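Reference > Furniture > Office and Study > Desks

Cut-out desk

Print this article | E-mail this article
Reading time: 3 minutes

A cut-out desk is a long work table whose top has a shallow curve removed from one edge. The curve lets the user sit closer to the work and rest the forearms on the surface to either side. The form is also sold as a recessed desk or, in older catalogs, a belly desk.

Layout

Most cut-out desks have a plain rectangular top. The recess may be centered, but on longer models it is often placed toward one end, leaving an unbroken stretch for paper or equipment. The top is usually narrower at the recess, and items set there are within easy reach from both long sides. White is a common finish — it shows marks quickly but reflects daylight into the room.
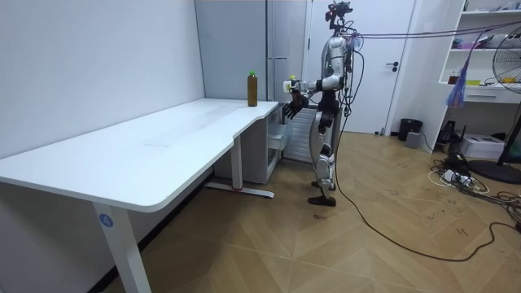

Depth of the recess varies by maker. The Luvum pattern, drawn by Cayetano Zabala for the Storville workshop, has a recess about 115 millimeters deep. The later Skunden version reduced this to 100 millimeters after users reported that small objects rolled off the curved edge.

Placement

A long desk may stand against a wall or project into the room. In the second arrangement the short end is left open and serves as a handing-over point for drinks, mail and tools. Kayode Obi's handbook on small offices advises keeping this end clear of drawers and screens. Bottled drinks should be capped and stood upright, away from the recess.

Floors and care

On wooden floors the legs are fitted with felt pads, replaced when worn. Smooth tops are wiped with a damp cloth and dried at once. Abrasive powders dull the finish, most visibly along the curve, where sleeves already rub.

Tops longer than the standard Hyvönen size need a center support — either a third pair of legs or a steel rail under the back edge.

See also: Drafting table; Trestle desk; Work surface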